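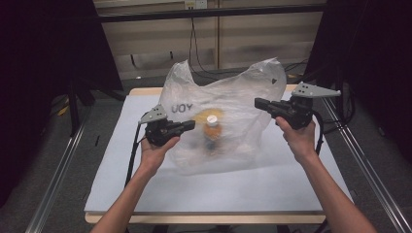

### 3.2 Storage and hold times

Samples came in from two sites, Millanon and Gumthorpe, and were kept at room temperature until the Monday run. Hold time turned out to matter more than we planned for. Of 635 dye extracts, 200 sat over a weekend and lost color at a rate the fresh ones did not. We report them separately (Table 4). Falcão (Ermelinda Falcão, pers. comm.) sees the same drop in onion-skin dyes, less of it in madder.

Small screw-cap bottles were used throughout. Fill volume not standardized at Gumthorpe before December, so early values there should be read with care. Lids were checked by hand only.

**Figure 3.** Small bottle with a white screw cap.
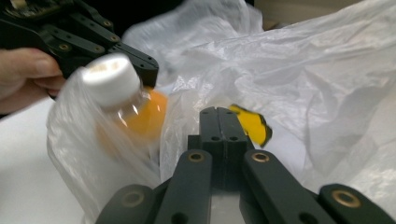
### 3.3 Wash fastness

Cotton swatches (Jotex, undyed) were washed at the lowest setting, dried flat, then scored against the Najjar scale by two readers. Disagreements went to a third. Nearly 300 swatches needed the third reader, mostly pale yellows. No surprise there, pale yellows are hard to score under any lamp.

Alum-mordanted cloth held up best at both sites. Iron gave darker shades but the scores were more spread out, and we can not seperate mordant from water hardness with the data we have. Tap water used at Millanon, rain water at Gumthorpe.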